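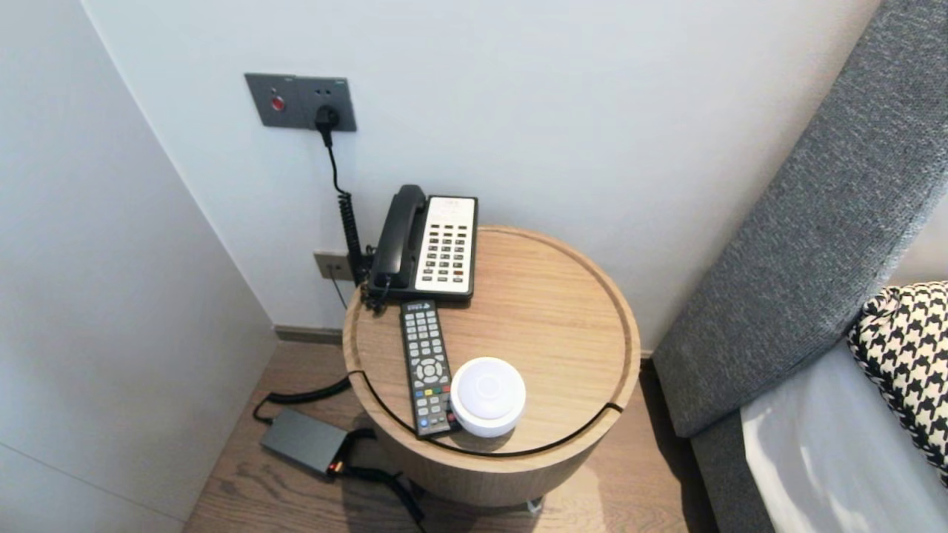 Giving up the landline

On 12th July we stopped having a home phone. The number had been ours for 37 years, and before that it belonged to a feed store in Sanville that closed. For the first few years people still called to ask if their order was in.

The reason was money. The phone company sent a letter saying the basic line would go up again in the fall, and I sat down with the old bills. We had paid $1,408 over the past two years for a phone that rang mostly with recorded voices offering to look at our roof. I called the company to cancel. They kept me on hold for 50 minutes, on the line I was trying to get rid of.

A person finally came on and asked if I would like a bundle. I said no. She asked if I was aware that the 911 operators get your address automatically from a landline. I was aware of that, and it is the one thing that made me hesitate. Our cell signal is fine upstairs and poor in the basement. We have decided to live with it, and I have put the address on a card by the back door for anyone who has to call from here and doesn't know it. 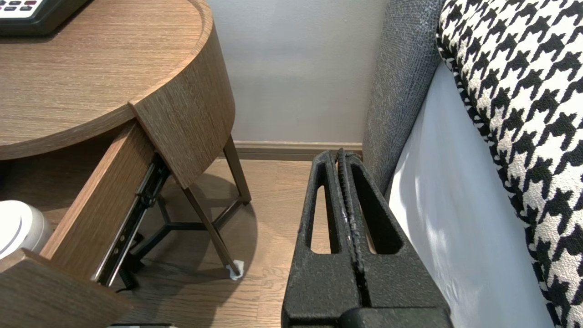 The other thing I had to think about was who still had the number. The list was longer than I expected. The dentist had it, the vet, the library in Guthrie, the pharmacy, the oil company, and the township for snow emergencies. The pharmacy took three tries. Their system kept the old number as the main one and listed my cell as a fax machine. My sister had never used any other number for us and had to be told twice.

You can move a landline number to a cell phone, and several people told me to do that. I looked into it. It would have worked, but then the roof people would have come along too. I let the number go. Somebody else will get it after a while, and I hope they don't need a roof.

What I miss so far is the sound quality. I know that sounds like an old man talking, but a copper line in good shape carried a voice better than my cell does on most days. You could hear a person breathe and know they were about to speak. On the cell we both start at once, both stop, and then both say "go ahead." My sister and I do this four or five times a call.
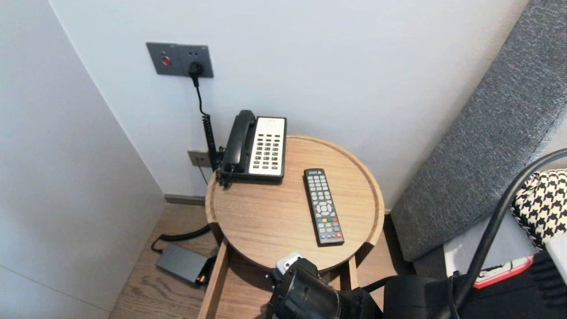
I also miss being able to call the house. If I was at the store and wanted to know whether we had eggs, I called the house and whoever was closest picked up. Now I have to pick a person — and then that person has left their phone in the truck.

The phone itself is in a box in the closet with its cord wrapped around it. I haven't thrown it out. The jack in the kitchen is still on the wall and I will leave it there until we paint.

Comments

We did the same thing in Brakamby two winters ago. Check your final bill. They charged us for an extra month and it took two calls to get it back.

The "go ahead" problem is the delay on cell calls. Wi-Fi calling made it worse for us, not better. Try turning it off if you have it on.

I still have mine and plan to keep it. When the power goes out here it is the only thing that works.

I think I remember that feed store. Was it the one next to the tracks?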